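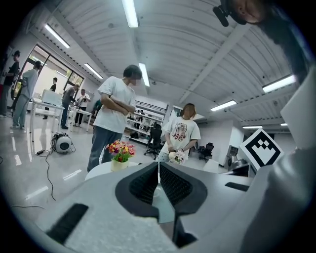
How did you get your first part in a film?

By answering a card on a drama school notice board. Waqas Shaikh was in his second year of training when a student director needed a man who could ride a motorcycle. He had ridden one twice.

"I told her I was a strong rider," he says. "She put me on the bike the next morning and I went straight into a hedge. They kept the hedge in the film."

The short was called Badau, and it ran 54 minutes, too long for most festivals and too short for theaters. It played in a handful of places all the same, and a casting agent saw it. Shaikh left school that August without finishing the course. His parents, who had been paying part of the fees, took it fairly well. His father asked for the rest of the term's money back from the school and got it.

For the next few years he worked mainly on stage. He toured with a company named Erau, playing small roles and driving the van. "I was paid 95 a week and a bed," he says. "I learned more about being heard at the back of a room than I ever did in class."
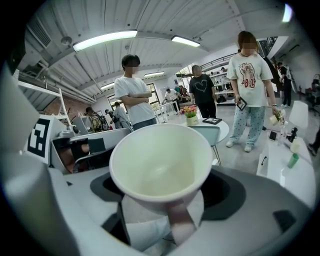 The van also taught him to learn lines fast, since he could only do it at rest stops. He still works that way – short stretches, standing up, with the script folded into quarters.

His first lead came with Pidon, the drama about two brothers who inherit a ferry. The producers saw 720 people for the younger brother. Shaikh read for the older one, was told he looked too young, and was called back a month later to read for him again.

"I hadn't aged much," he says. "I wore a heavier coat."

He has mixed feelings about the film. He likes the scenes on the water and thinks the last half hour drags. He has watched it all the way through only once, at the premiere, sitting behind his mother so that he could see when she looked away.

Since then he has tried to do one play for every two films. The new one is Cù, a two-hander in which he plays a retired dog trainer who has stopped speaking to his daughter. It opens on 2/8/25. He took the part before reading the second act, on the word of the director, an old friend from the touring days.

"The second act is nearly all mine," he says. "If I'd read it first I might have asked for more rehearsal."

After the run he plans to take the winter off. He has been offered a television series and has until the end of the run to decide.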